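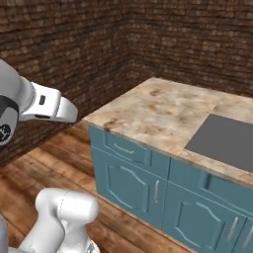
Kazuhiro Nagano

I have been making the same lentil soup since October and it has finally settled down, so I am writing it up before I change it again.

The first version came from Yoshinori Chiba, who I shared a house with in Stitarham. He never measured anything. He put red lentils in the pan up to the second knuckle of his finger and water up to the wrist, and his hands are bigger than mine, so for a long time my soup was too thick to pour.

What I do now is 143 grams of red lentils to a litre of water. I got the number by weighing what was in my usual mug one evening and I have stuck to it. Rinse them in a sieve until the water runs clear. Chop one large onion and two carrots and cook them slowly in oil with a pinch of salt. I used to rush this part and the soup tasted thin. Eleven minutes on a low heat is what my hob needs. Yours may be different.

Then garlic, a teaspoon of cumin, half a teaspoon of turmeric, and the lentils. Pour in the water, bring it up to the boil, skim off the foam and leave it with the lid half on for 17 minutes. I don't blend it. Yoshinori did, and we disagreed about that for two winters.

Lemon goes in at the end, off the heat. I tried vinegar when I ran out of lemons and it was fine, a bit sharp. A tin of tomatoes makes it into a different soup that I like less.

It keeps three days in the fridge. It sets almost solid, so add a splash of water when you warm it up. I have frozen it as well and it came out all right, though the carrots go soft.

Cost is harder to say than it used to be. The lentils are still cheap if you buy the big bag, and the shop on Clelon Road has one that lasts me most of the winter. The small bags at the supermarket work out at nearly double. Cumin I buy whole and grind when I need it.

Next I want to try it with yellow split peas, which need soaking and a good deal longer in the pan. If anyone has a timing for those that doesn't involve a pressure cooker, leave it in the comments.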